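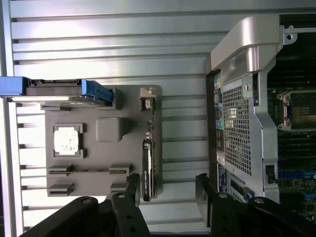 Progress report: Colell bench build
Prepared for the Trundutberg workshop fund
December 14, 2024

Where we are

The mock board is mounted and in daily use. It carries a drive in its blue caddy, a square socket frame with a chip, the memory-slot clips and a holder for an upright card. The donor tower stands next to it with the side open, so the arm can move between practice parts and real ones without anything being re-clamped.

Since the October report the work has gone into three areas.

Gripper. The new finger linkage is fitted. The old one had play at the lower pivots and would drift when closing on thin parts. We replaced the bolts and shimmed both sides. Closing position now repeats well enough for the card and the caddy. The chip is still a problem - the fingers are wide for it, and the arm has to come in almost straight.

Fixtures. All the gray parts were redrawn after the first set cracked at the screw holes. The memory clips took the most attempts. They are stiff enough now, though we would like a spare set on the shelf before January.

Software. Taught positions are stored relative to the plate instead of the base. Moving the plate used to cost us an evening. It now takes 9 minutes, including the check run.

Test results

We ran 300 caddy pulls on the Correia control code. Three ended in a dropped drive, all in the first week, before the linkage was changed. Card removal has had less testing and we are not ready to give a rate for it.

Spending

We have spent $747 of the grant. Most went on the aluminum extrusion and the wrist camera. The Tandonberg power supply was donated and is not in the total. Receipts are in the shared folder.

Problems

The extrusion wall reflects the bench lamp, and the camera loses edges when the light is low and to the left. Matte tape helped in a test strip. We will do the full wall next.

Next period

Finish the tape, cut narrower fingertips, and start memory modules on the mock board. Work inside the tower comes after that. No change to the budget is requested.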